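# Caring for framed photographs and prints at home

Fliltulmont Gallery lends works on paper to member households through the Pinto Picture Loan. These notes are provided to all borrowers and may be used for any framed photograph, print or drawing kept in the home. They were last revised in April 2025 and replace the sheet issued with earlier loans.

## Before hanging

Leave the work in its wrapping overnight in the room where it will hang. Unwrap it on a clean, level surface covered with a folded cotton sheet or a blanket free of zips and buttons. Wash and dry your hands, and take off rings, watches and bracelets. Carry the frame upright with one hand beneath and one at the side. Large frames need two people.

Check the back before the frame goes up. The tape should be unbroken, the D-rings should be firm and the cord should show no fraying. Members are asked to report any loose fitting to the Loans Desk and to leave the repair to our staff.

## Choosing a wall

An inside wall is preferred. Outside walls are often cold in winter, and moisture can gather behind the glass. Do not hang a work:

- above a fireplace, radiator or stove
- in a bathroom or laundry
- opposite a window that receives direct sun
- beneath an air-conditioning vent

Colour photographs fade faster than most people expect. A hallway or a shaded corner of the living room will usually serve well. Where a room is bright for much of the day, keep the blinds drawn while it is not in use. Borrowers with a light meter should aim for a reading under 235 lux at the surface of the glass, and lower again for watercolours and hand-tinted prints.

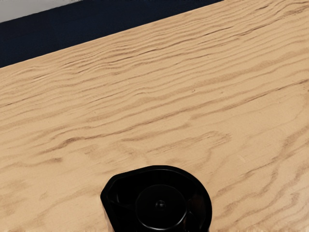
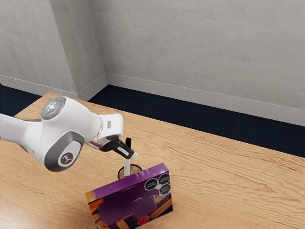
**Marguerite Oswin**
Collections Care Officer, Fliltulmont Gallery

## Hanging

Use two hooks for any frame wider than 400 mm, set level and placed well apart. A single hook lets the frame tilt each time a door closes. Mark the wall with pencil or low-tack tape and measure from the floor, as ceilings in older houses are seldom true. Adhesive strips are not accepted for loan works of any size.

Small felt or rubber pads on the lower corners hold the frame away from the wall and let air move behind it. A set is included in the Tromuton hanging kit supplied with each loan, together with hooks, pins and a short spirit level. Please return the level. The pins may be kept.

## Cleaning the glass

Dust the frame with a soft, dry brush, working from the top down. Ornate mouldings should be brushed only, never wiped, as gilding and painted plaster come away easily.

For the glazing, first find out whether it is glass or acrylic. The label on the back will say. Glass may be cleaned with a soft cloth very slightly dampened with water. Put the water on the cloth and never spray the picture itself, where drops can run under the rebate and reach the mount. Acrylic scratches readily and should be wiped only with a clean microfibre cloth. Household window cleaners containing ammonia must not be used on it. Paper towel is unsuitable for both.

Works without glazing should not be cleaned at home at all.

## Storing works between displays

Stand frames upright in a cupboard in a lived-in part of the house, raised off the floor on two lengths of timber. Place them face to face and back to back, with a sheet of stiff card between each pair. Garages, sheds and attics are too hot, too cold or too damp for paper during some part of the year.

Unframed prints should lie flat in an acid-free folder inside a shallow box. Do not use newspaper, rubber bands, paper clips or ordinary sticky tape. Write the title on the folder in pencil before the print goes in.

## Signs of trouble

Look over each work every few months and after any spell of wet weather. Brown spots, rippled paper, a musty smell or fine dust collecting at the bottom of the mount should all be reported. Take the work down, lay it face up in a dry room and leave the frame closed.

If a work gets wet, do not use a hair dryer. If the glass breaks, keep the frame flat and telephone before trying to move the pieces.

## Contacting the Loans Desk

The Loans Desk may be reached through the gallery switchboard at extension 737. Please have the loan number ready; it is printed on the yellow card taped to the back of the frame. The desk is closed throughout August for the yearly stock check, and returns during that month should be taken to the Lumumow Street entrance.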